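Jumerlow pauses packing robot after lid arm pins worker's sleeve

A gift-packing robot that was meant to be working through the busiest part of the year has been switched off at Jumerlow's dispatch centre after one of its arms closed on a worker's sleeve and did not let go when the stop button was pressed.

The worker was not hurt. A colleague cut the power at the wall, the arm went slack and the sleeve came free. Jumerlow says the whole thing was over in seconds. It also says the robot, supplied by automation firm Jelent, "performed within its design limits", a phrase that deserves a bit more attention than the company seems keen to give it.

According to an incident summary seen by this site, the two-armed machine had picked up a box for wrapping and stalled with its left gripper shut. The worker reached in to free a torn sheet of paper. The gripper opened, then closed again, this time on the cuff of a jumper. When the stop button was pressed, the arms froze where they were, as they had been programmed to do, with the gripper still holding on.

Jelent calls this "hold on stop". The idea is that a robot carrying something heavy shouldn't drop it on somebody's foot. Fair enough for a pallet. It is harder to see the sense in it for a machine whose heaviest load is a boxed kettle.

Domingo Aravena, Jelent's regional manager, said the setting was standard across the company's range and had been explained during training. "The operator should not have been inside the marked zone," he said. "The robot did what a robot in that state is supposed to do."

Staff dispute the part about training. Mirta Carrasco, a shift lead who has worked at the centre since before the robots came in, said the session she attended lasted less than an hour and dealt mostly with how to load paper. She said workers reached into the zone many times a shift, with the full knowledge of supervisors, and that the line would not keep moving otherwise.

"It jams, you clear it," she said. "If we waited for a technician each time we'd be there till midnight."
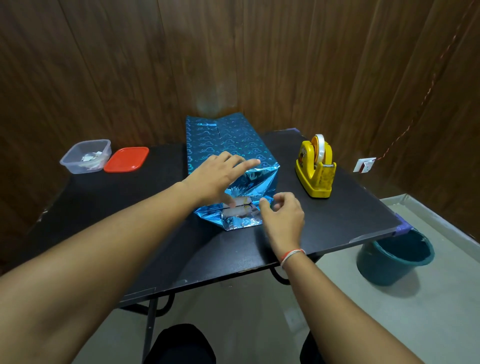

The jams are the bit Jumerlow would sooner not talk about. Fault logs for May show 1,021 stoppages on the wrapping line, and 158 of them were put down to a single cause, which the log calls "fold not captured". In plain words, the gripper went for the edge of the paper and missed. Foil wrap is the worst offender, because the vision system loses track of the edge once the sheet starts to crease and throw back light. People have no such trouble: a shiny blue sheet of hearts and swirls can be bunched up and full of glare at one end, and a person will still find the fold with their fingertips while the other hand keeps the paper pressed to the box. Jelent's brochure promises the same "two-handed dexterity". The May log suggests the promise was made a little early.

Jelent does not accept that the jams and the sleeve incident are connected. Mr Aravena said stoppages were "a throughput question" and the gripper closing was "a behaviour question", and that it would be wrong to mix the two.

Guilan Yao, a machine safety consultant who has reviewed packing lines for several retailers, was not persuaded by that. Every stoppage is an invitation for someone to put a hand in, she said, and a line that stops that often is going to have hands in it all day. A rule against reaching in is worth very little if the work can't be done without breaking it.

She was also puzzled by the lack of a light curtain, the invisible beam that cuts power when an arm crosses it. Jumerlow's original plans had one. It was removed before the line opened. The company says this followed "a joint risk assessment" with Jelent. It has declined to release the assessment. Jelent says the document belongs to Jumerlow.

There is also the matter of what counts as an incident. Jumerlow told staff in a notice that the robot had run for nearly 1,000 hours "without a safety event". Ms Carrasco said she knew of at least two earlier occasions when the gripper had closed unexpectedly, once on a broom handle and once on a clipboard. Neither was written up as a safety event because no person was touched. Both were logged as stoppages and went into the pile with the rest.

Ignacio Ulloa, Jumerlow's operations director, said the company took the matter seriously and had paused the line "out of an abundance of caution". He would not say when it would restart. Asked whether the stop button would be changed so that the grippers open, he said all options were being looked at. Asked whether the light curtain would go back in, he gave the same answer.

In the meantime wrapping has gone back to hand. The centre has brought in 24 extra casual staff, and Ms Carrasco said the first shifts without the robot had kept pace with orders. Mr Ulloa said that comparison was unfair, as the robot was "still in its learning phase". It was announced as fully operational when the line opened.

Jelent plans to send out a software update that opens the grippers slightly when a stop is triggered and the load is under a set weight. Ms Yao said this was welcome but left the main question alone - a person can still walk up to a live machine and reach in with nothing to stop the arms. She also wanted to know how the robot would tell a light parcel from a wrist.

Mr Aravena said the update had been tested in the company's workshop. He did not say with what.

The workplace safety regulator has been notified. Jumerlow said it would cooperate with any inquiry.

Reporting by Sanaa Ragab

Related stories
Mahrous recalls warehouse carts over brake fault
Stallell delays sorting robot trial for a second time
Who signs off when a safety guard comes out?
Casual packers ask for a say in automation plans

Get our workplace and technology news by email each morning. By signing up you agree to our privacy policy. You can unsubscribe at any time.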